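Teaching Ambaye to Handle Cloth: Setting Up Two Arms on One Table

I've been building Ambaye in a corner of the Ferham shared workshop since April, and fabric is by far the most fun thing I've tried with it. Blocks stay where you put them. Cloth slumps, slides and bunches up, and you learn so much about your own setup from watching it!

You'll need two small arms, a sturdy table with a rail along the front, a camera at the wrist and another fixed one looking over the workspace. My control script is called Butinska, but any teleoperation software that records both arms together will do.

1. Mount the arms
Bolt each base plate to the front of the table, one at either end, and tighten everything twice. Move both arms by hand with the power off and check that the grippers can meet in the middle and still get to the back. If they can't, move the bases now, before any wiring is in.

2. Route the cables
Leave a generous loop at every joint. My first loops were far too short and I pulled a plug out on the very first big reach (oops). Run each arm from its base to its highest pose and look for anything going tight.

3. Grab and press
Start with a long piece of cloth laid diagonally. One gripper holds an end toward the back while the other comes down on the fabric nearer the middle. Bring the second arm down slowly and stop as soon as it presses the cloth.
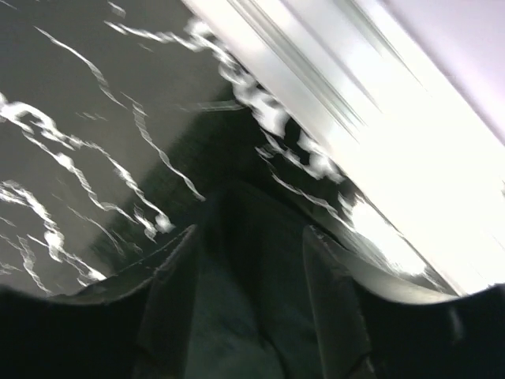
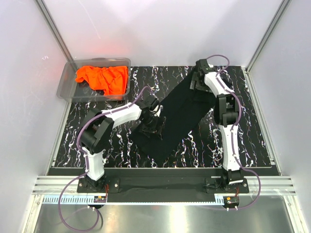
4. Check the wrist view
Play back the wrist video by itself. Fast moves smear the background, and the gripper's own shadow can make dark fabric very hard to pick out on a dark surface. Slow the approach first, then play with the lamps. I run Butinska at speed setting 4 for this and go up from there.

5. Record short runs
I save 11 runs, take a break, then watch them all before doing more. Yeshi Lencho, who shares the bench with me, got me into that habit and it has saved me hours. Throw out any run where the cloth slips early.

Once those look good, try a different fabric. A stretchy one is next on my list, and I can't wait!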